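Layers: What Students in Dercombe Sleep Under, and Why They Keep Changing It

Project report by Kanchan Garg and Elmarie Mkhize
Human Environments, second-year field project

Background

We started this project because of an argument over a radiator. Elmarie lives on the top floor of Grakia House, where the heat comes up through the building and stays there, and Kanchan lives on the ground floor of the same building, where it doesn't. One of us was sleeping under a sheet in October. The other had two blankets and a coat. Same building, same heating bill, same week!

When we went looking for earlier work on this, we found plenty about mattresses, screens, caffeine and noise, and much less about what people put on top of themselves at night. What there is tends to come from sleep labs, where everybody gets the same standard cover. That makes sense if you want a clean experiment, but it leaves out the part we were curious about, the pile of odd things real people actually use (old throws, a grandmother's quilt, a beach towel) and all the small decisions they make about that pile between midnight and seven in the morning.

So we decided to ask. Our three questions were:

1. What do students in Dercombe have on their beds, and where did it come from?
2. How often do they add or take off a layer during the night?
3. Does it make a difference to how rested they say they feel?

How we did it

The project had two parts. The first was a short survey, which we put up in the library entrance, the laundry room at Grakia House and the student café on Endomach Street. We got 181 usable replies. We threw out replies that were blank past the first page and one that had been filled in on behalf of a dog (a very good sleeper, by the look of it).

The second part was a night diary. At the end of the survey we asked people whether they would keep a record for five weeks, and 80 of them said yes and stuck with it well enough to be included. Each morning they wrote down what was on the bed when they went to sleep, what was on it when they woke up, whether they remembered changing anything, and how rested they felt on a scale from one to five. That gave us 2,606 nights, which we typed up by hand, taking turns reading aloud. We do not recommend this method to anyone who likes their evenings, but it did mean that we both know the data really well.

We also borrowed a set of Dewulf room thermometers from the department and lent them out in rotation, so that part of the diary nights have a bedroom temperature written next to them. We wish we had had enough for everyone.

A note on words. It took us embarrassingly long to agree on what to call things. "Comforter," "duvet," "quilt" and "bedspread" were used by different people for the same object, and some people used "blanket" for all of them. In the end we sorted by job. A base layer is whatever touches you. A main layer is the one you would keep if you had to give up all the others. A top layer is anything that goes over the main one, even if it only gets used in cold weather or when somebody's parents are visiting. Anything that lives on the bed without covering the sleeper we called an extra.

What people had on their beds

The main layer was usually the one thing people had bought on purpose. Nearly everybody could tell us where it came from, and many had an opinion about it, often a strong one. Base layers were the opposite. People could hardly describe their own sheets without getting up to check.

Extras were the surprise of the whole project for us. We had put that box on the survey as an afterthought, and it filled up faster than any other. People wrote about shawls, sarongs, picnic cloths, scarves, a flag, and a lot of small patterned cloths that had no official job and were simply "the one that goes there." When we followed up with some of the diary keepers, it came out that these cloths did all sorts of work. They protect the edge of the bedspread where you sit to put your shoes on. They cover a stain. They go over cold feet at four in the morning and get pushed away again an hour later.

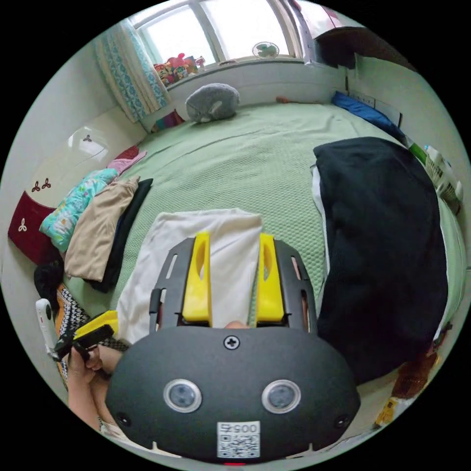
Figure 1. A black-and-white zigzag cloth draped along the edge of a bed.

Pattern came up more than we expected too. Plain colors were common for main layers, and people told us they picked them because they had to live with them. The extras were where they let themselves go: stripes, zigzags, fruit, cartoon whales. One diary keeper wrote, "The big cover is for my landlord and the little one is for me." We have both been quoting that ever since.

Where it came from was more mixed than we guessed. Quite a few people had inherited a cover from whoever rented the room before them, which we found slightly alarming until we remembered that both of us had done the same thing with a lamp. Covers brought from home were described in much warmer language than bought ones, and people were far less willing to swap them for something better suited to the room. We have several diaries in which somebody complains of being too hot night after night, under the same family quilt, and never once considers putting it in the closet.

What happens during the night

We went into this expecting that the big event would be kicking off a blanket when too hot. It does happen, a lot. But the diaries are full of a quieter habit that we ended up calling folding down. People go to bed with the top layer folded at the foot, fall asleep, and pull it up some time later without properly waking. In the morning it is up around their shoulders and they have only a dim memory of doing it, or none at all.

This habit was strongest in the rooms where the temperature dropped a good deal between bedtime and dawn. Grakia House is a perfect place to see it, as the heating goes off at 11 p.m. and the ground floor cools much faster than the top. Ground floor diaries are full of folding down. Top floor diaries hardly mention it, and their top layers tend to end up on the floor or over the back of a chair.

People who shared a bed had a different set of problems, and we could write a second report on those alone. The happiest pair in our diaries had given up on one shared cover and used two singles side by side. They were a little shy about telling us, as if it said something bad about the relationship. Their rested scores were lovely.

Weight mattered to people as much as warmth. Several diary keepers said they could not fall asleep under something light even if the room was warm, and one solved it by sleeping under an empty duvet cover with a folded bedspread inside. We tried this ourselves. It works! It is also a pain to put together, and the bedspread slides down to one end by morning unless you pin the corners.

Texture was the last thing people mentioned and often the thing they cared most about once they got going. A bumpy or ribbed bedspread was popular as a top layer, partly for how it looks and partly because it holds its place, where a smooth one slips off the side of the bed. As a main layer it had fewer fans, and people said it felt scratchy on the arms in summer. The usual answer was to keep something plain and soft underneath, often a white cotton sheet, and turn its edge back over the rough one at the top. Light colors were liked in the smaller rooms, where the bed is by far the largest thing you see when you open the door, and green was a favorite among the people we talked to.

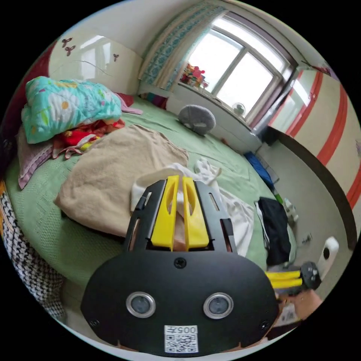 Feeling rested

We want to be careful with this part. The rested score is one number written down by a sleepy person, and it moves with exams, parties, colds and everything else going on. We did not control for any of that.

Even so, one thing kept showing up. People who changed their layers during the night did not report feeling worse than people who slept straight through under the same cover. If anything, the folders-down did a bit better than the rest of us. The lowest scores were on nights when somebody wrote that they had wanted to change something and could not be bothered, or the extra blanket was in a closet on the other side of a cold room. Reach seems to matter. A blanket you can grab with your eyes closed gets used, and one you have to get up for might as well be in another town.

We also saw low scores in the first nights after a change of season cover, even when the new cover was clearly a better match for the room. They crept back up within the week. Our supervisor suggested that this was just people getting used to something new, and we think that is probably right, but we would love to see it tested properly.

Problems and things we would change

We had too few thermometers, as already mentioned. One was returned with a note saying it had been in the refrigerator for most of the month, and we took those readings out.

Our survey spots were all indoors and all warm, so we may have missed students who don't hang around in the library or the café. We had very few replies from people living with their families, and their beds may well be quite different.

We never asked about pajamas. We noticed this in the second week of the diaries and it was too late to add it. A thick pair of pajamas is a layer too, and some of the people who seemed to be sleeping under very little may have been dressed for a ski trip. Any repeat of this project should ask about pajamas on page one, and socks as well.

Next steps

Elmarie is hoping to run the diary again in spring with a smaller group and a thermometer for every room. Kanchan would like to follow the extras, and has started asking people to tell the story of one cloth on their bed, when they got it and what it has been used for since. If you live in Dercombe and have a cloth like that, please leave a note in the project mailbox outside the Human Environments office. Long stories are welcome, and so are short ones.

Thanks

Thank you to everyone who kept a diary, especially those who kept writing through exam week. Thanks also to the front desk at Grakia House for letting us tape our poster over the one about fire doors — it has been put back.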